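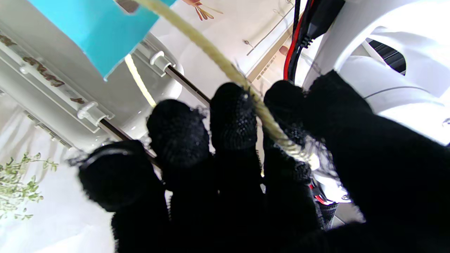

What I was trying to do

Hi! So my project was the grasp software for a robot hand, and mostly I wanted it to hold on to a piece of rope without a person babysitting it. I called the code Odeo (short, easy to type) and wrote it on the shared bench at Fleststead between May and the deadline. The hand wears a knit glove, and the only view I had was the little wrist camera, so everything below is about making do with that.

How the code works

There are three pieces. A small network marks the rope pixels, a tracker fits a curve through them, and a controller closes the digits one at a time. I labeled 659 frames myself, which was a long, long week! The control loop runs at 30 Hz, and I borrowed the curve fitting idea from the Baranauskienė notes we got in class.

The black glove was fine. Pale rope against white plastic was the hard part, and my first version happily tracked the edge of a container. Adding the twist pattern as a feature fixed most of that, though knots still throw the curve off (the fit wants one smooth line and a knot gives it a blob).
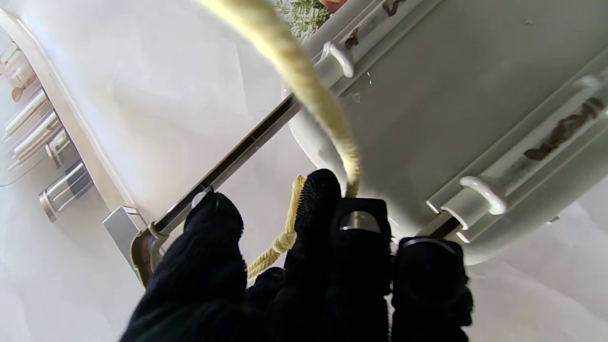 Fig. 2. Rope between the fingers, with the small knot further down.

What I'd change

I logged more than 500 grasp attempts on the Zedberg server and only looked at half of them properly. Next time I'd write the replay tool first! I'd also add a check that stops the controller when the tracker loses the rope, since right now it just keeps closing on the last good curve.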